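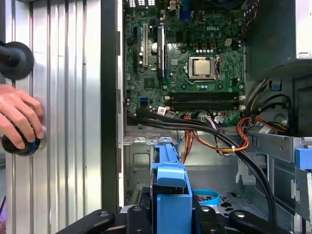 Side panel held clear of the Dell tower, suction-cup handle at the top corner.

Engelhardt suction-cup handle, small size
Reviewed by Arne Lenz

The PC that runs our palletizing cell at Mikthorpe is an old desktop tower, and it gets opened every February for cleaning and a check of the cables. The side panel is thin ribbed metal with nothing much to grab. I bought two of these handles to save my fingernails.

You press the disc on, push the stem, and lift. On flat steel it holds well. On ribbed panels you have to find a strip wide enough for the cup, and even then one of mine let go after 40 minutes. Wiping the panel with alcohol first helped. It won't stick at all over dust, and a tower that lives next to a robot has plenty of that.

The stem is short, so gloves are awkward. Jana Baumgart uses hers on the controller cabinet covers too and likes it better there - they are smooth and painted.

Our routine takes 19 minutes with the panel off: vacuum the floor of the case, brush the heatsink fins, push every plug home, check that the drive caddy is latched. Cell power off and locked out before any of it. The handle doesn't speed that up much, but the panel goes back on straight and I no longer bend the edge with a screwdriver.

The rubber on the older one has gone a little stiff after 3 years. I'd buy it again for smooth covers. For ribbed ones, keep a hand under the panel.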